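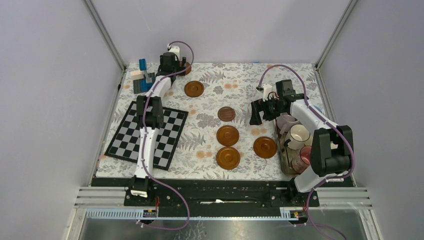 Word count: 900 with the notes

Section 9. Setting the table: cloth, coasters, mugs, tray, board

For the Istley rooms, and anybody else using the Bandamel coaster set with the Munshi cloth. Read the cautions first if you read nothing else.

Before you start

Wipe the table. Dry it too, a damp top marks the underside of the cloth. Get everything out of the crate and onto a chair, not the table. Have a dish towel handy.

Caution: the coasters are wood. No dishwasher, no soaking, no radiator. Wipe, dry, put away.

Caution: full mugs never go over the chessboard. Go around.

The cloth

1. Shake it out away from the table. Crumbs.
2. Lay it pattern side up. Ferns and roses showing. If the print looks faded it's upside down.
3. Smooth from the middle out. Hands only, no need to iron unless it came back from the wash badly creased. Low heat, from the back.
4. Check for ridges. A coaster on a ridge rocks, a mug on a rocking coaster spills.

Note: a long fold across the middle will usually drop out by itself if you leave the cloth down overnight. No time for that? Pull it flat at both sides and put the board over the worst bit.

The board

1. Goes down before any mugs. Left side of the table, flat.
2. A slight angle is fine. Players turn it anyway.
3. Leave the pieces in their box until people sit down. Pieces left out get knocked, and then somebody is on the floor looking for a bishop.
4. Building bricks, if they're out as well, stay together at a back corner on their own baseplate. Don't let them creep in between the coasters.

The coasters

Spread these before the mugs come anywhere near the table.

1. Check each one, both faces. Sticky? Wipe it now.
2. Rim up. The raised rings go on top, flat side to the cloth.
3. Put them where a hand will reach, not out at the table edge.
4. Leave a palm's width between one and the next. They don't have to be in a line.
5. Press down on each rim with a finger. If it tips, move it off the wrinkle.
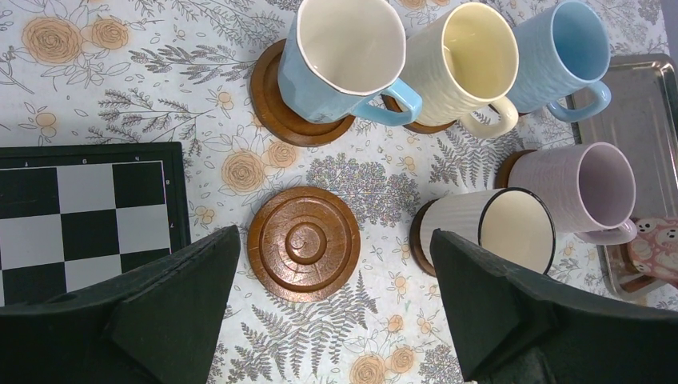 Keep the spare ones out too, not back in the crate. People swap seats, and a mug with no coaster ends up straight on the cloth, which is how we got the ring on the last one. Tea comes out of the Munshi cloth if you get to it the same evening. Coffee, mostly. Red fruit tea, forget it.

Note: the coasters aren't all the same shade or the same profile. Not a fault. Mix them however you like. Some have a small knob in the center with rings stepped around it, some are flatter inside with a thin lip. A wide mug sits better on the flat kind. Try it empty first.

The mugs

1. Empty mugs only at this stage. Pour at the table later, or pour in the kitchen and carry two at a time, no more.
2. Look inside each one. Chips on the rim, put it aside.
3. Set each mug down square on its coaster. Not half on. A mug with its base over the rim looks ok until somebody fills it.
4. Turn the handle so it points to whoever's sitting there, and away from the board.
5. Don't drag a mug across from one coaster to another. Lift.

The big mugs take 400 ml to the brim. Stop well short of that.
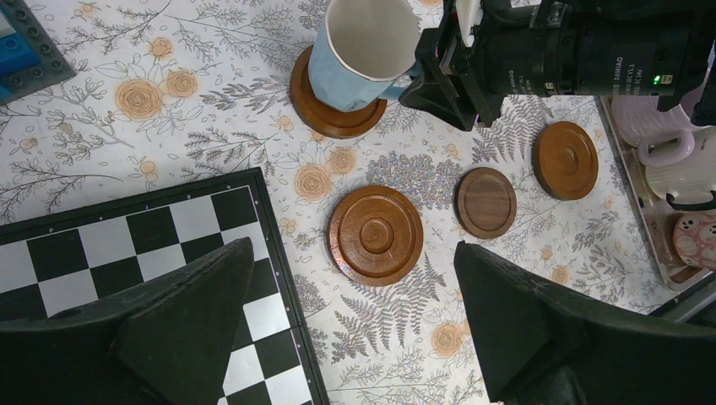

One reader wrote in to ask if the coasters could be stuck down with a dab of putty, as hers slide when the cloth is new. Please don't. It pulls the finish and leaves grease on the cloth. Wash the cloth once before first use, the slip goes away. Another option, a thin square of shelf liner under each, cut smaller than the coaster so it doesn't show.

The tray

1. Right-hand side, opposite the board.
2. Steel tray, rims up. Genside sells a lighter one but it flexes, we went back to the steel.
3. Use it for mugs waiting to be used or going back to the kitchen. Lay them on their sides if you want them to drain, mouths all one way so they don't clack together.
4. Keep the load under 600 g if one person with small hands is carrying. Two trips is fine.
5. Napkins at the corner. Not under the mugs.

Caution: never lift the tray with hot drinks on it by one end.

Last check

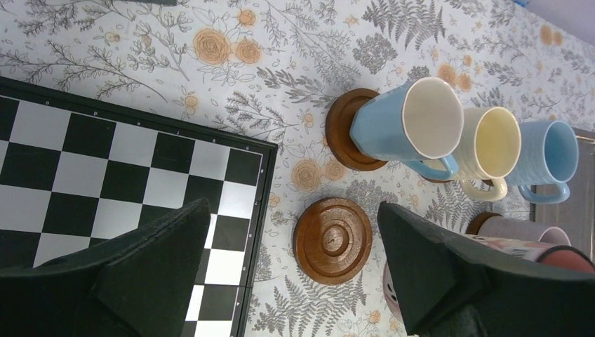
Fig. 4. Round coaster on the cloth, board to the left.

Run through this quickly before the door opens.

- Cloth flat, hanging even enough that no one catches it with a knee
- Board down, squares wiped
- Every coaster steady
- Handles turned away from the board
- Tray where you can reach it without leaning over anybodys mug
- Towel back on the hook

Packing away

1. Mugs first, onto the tray, off to the kitchen.
2. Coasters next. Wipe, then stand on edge till dry. Stacked damp they stick togther and the finish lifts.
3. Board folded or slid into its sleeve, pieces in the box.
4. Cloth last. Shake outside, fold loosely. Stains marked with a clothespin so whoever does the wash can find them.

Refills for the coaster wax are in the Bandamel box, bottom of the crate. Wax again in November. For replacement mugs see Section 11.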